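Ticket 27 – Pose track swaps between grippers during two-handed packing
Project: Getidik / perception
Component: Cenum tracker
Status: Open, workaround in place
Opened: March 2024

Symptom: on box-packing sequences the Cenum tracker exchanges the left and right gripper IDs when both tools work over the same container. The swap lasts until one tool leaves the view. Downstream, the Stodov replay node sees a jump in both trajectories and aborts with a velocity limit error.

Reproduced on 6 sequences from the gift box set. No swaps on single-tool sequences. Restarting the node clears the IDs but the fault returns at the same timestamps, so timing jitter is ruled out.

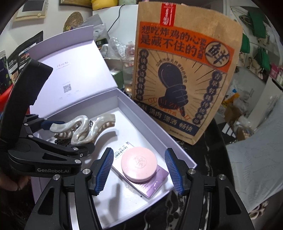

Log shows association cost for the two tracks within 3 percent of each other just before each swap. Glossy tabletops make it worse – the segmenter returns extra dark regions and the finger masks merge with them. Raising the mask threshold removed the extra regions but dropped the fingertips as well. Reverted.

Tried next: association window cut from 600 ms to the Verbruggen default. Swaps down to one sequence. Replay completes on the rest.

Workaround: pin IDs by entry side in the config and set reassign to false. Do not use this on sequences where the tools cross.

To do: add a wrist pose prior to the cost function, rerun the full set, attach the diff. Fix targeted for the May build.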